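Kurau、ブロック色別仕分けの手順を改定 3区画トレーに統一

玩具ブロックの再生を手がけるKurauは9月、Narnden作業所における色別仕分けの手順を改定した。対象は回収品のうち基本色のブロックで、1ロットは500個。従来は色ごとに別の容器を使用していたが、改定後は3区画のトレーを作業台の奥側に置き、手前の天板上に未仕分け品を広げる配置に統一する。
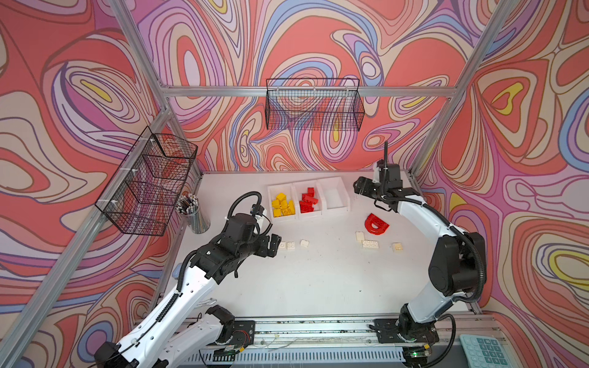
区画の割り当ては、ロットごとに作業開始前に決める。1区画には1色のみを入れ、形状やサイズは問わない。白い3区画トレーでは左に黄、中央に赤のブロックが入り、右の区画は空いている。クリーム色の小型ブロックは天板上にあり、赤いD字形の部品も同じ面に置かれている。D字形などの特殊部品は、基本ブロックと同じく色を優先して区分し、形状による選別は次工程のBroltumで行う。

手順書を作成したAgnese Pärn氏によると、改定の主眼は色の判定と形状の判定を別工程に分ける点にある。旧手順では両者を同時に行っており、1ロットの処理に185分を要していた。新手順での所要時間は計測中で、結果は次回の改定に反映する。

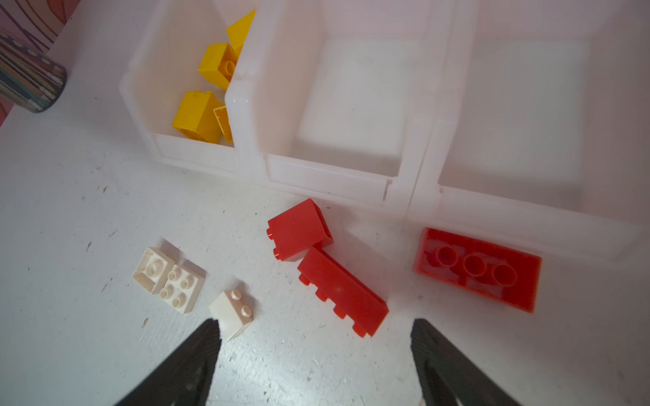 判定に迷う色の扱いも明文化した。白とクリーム色は同一区分とし、日焼けによる変色品は元の色にかかわらず保留とする。保留品は2ロット分をまとめて再確認し、色を特定できないものは再生対象から外す。天板の清掃はロットの切り替え時に実施する。

仕分け後のブロックは洗浄工程を経て、販売元のHeffernanに納入される。納入時の検査基準に変更はない。作業所の運営を担当するBrendan Conneely氏は「区画の割り当てを作業票に記載し、交代時の引き継ぎに用いる」と説明した。新手順は月曜日の午前の作業から適用されている。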